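Reading order for the Pralen stories, and which edition to buy?
Posted by Marti on Mar 17, 2021

I am trying to collect the old Pralen stories, the fantasy ones that were first printed in a magazine and later came out as paperbacks. I own the first volume from Trustuslow Books and it has 13 stories. The second volume in the same series is hard to find.

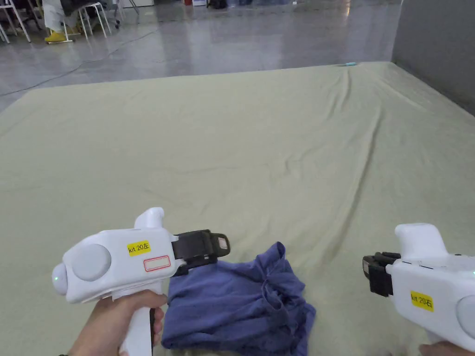
There is also a one-volume edition from Zukik Press with more than 300 pages, but the seller's page has the description of a different book, so I don't know which stories are inside. Does somebody own both? I would like to read them in the order they were written, and I don't want to pay twice for the same text.

saltmarsh_reader

I have both. The Zukik book contains everything from the first Trustuslow volume and most of the second. Missing are 3 short pieces, and one of them is only a fragment, so you don't lose much.
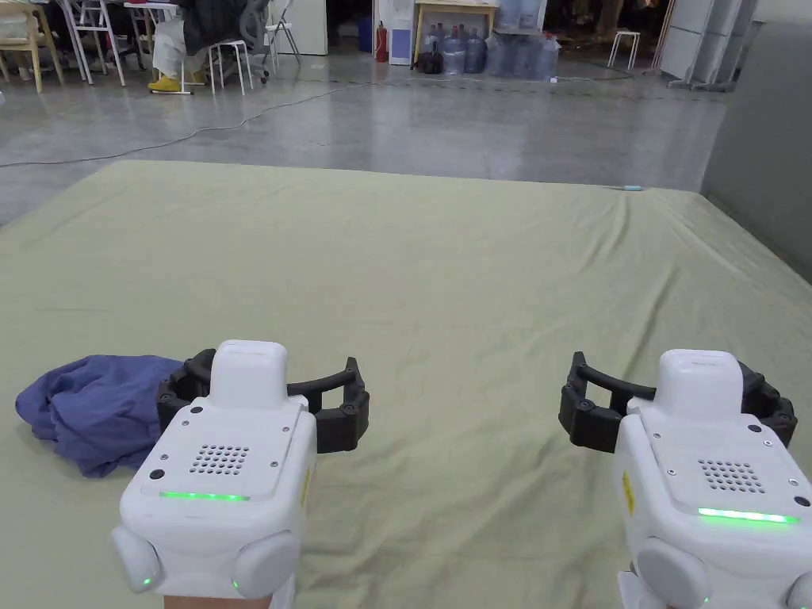 The order is the real problem. Zukik arranges the stories by the age of the hero, and so the weakest one comes first. Trustuslow follows the magazine dates. I made my own list and read from that, with both books open on the big table, the kind you cover with a pale green cloth like the one in the photo, and it went well. Be careful with page 133 in Zukik — a paragraph is printed there twice. The paper is thin, but the notes at the back are good.

If you want only one book, take Zukik and ignore its table of contents.
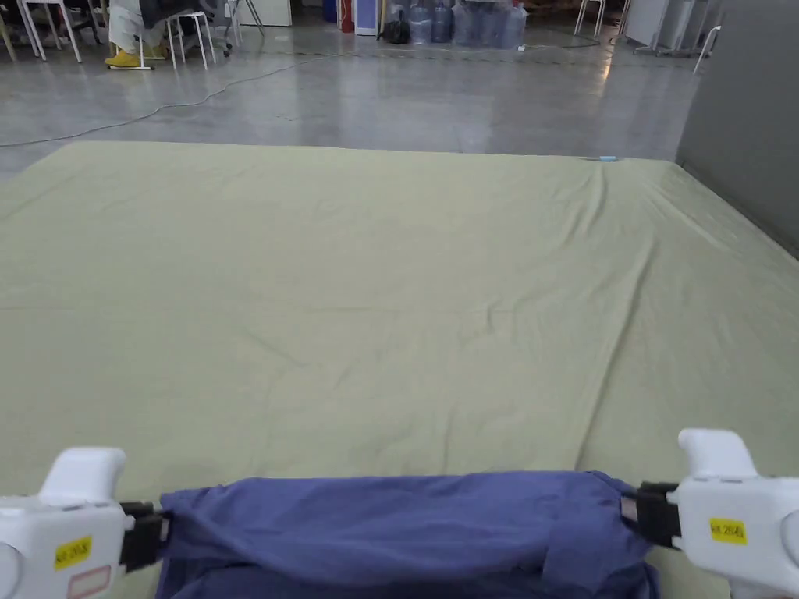

oldpulpshelf

I don't agree about the weakest story. The first one in Zukik is slow, yes, but the ending in the ruined tower is the best thing in the whole cycle. Also, the fragment is worth having! It explains where the brother went.

For the second Trustuslow volume, write to small used book shops and ask. I got mine in January that way, with a torn cover, for less than the new Zukik costs.

tibbs

never read them but my library has the Zukik one, maybe try yours first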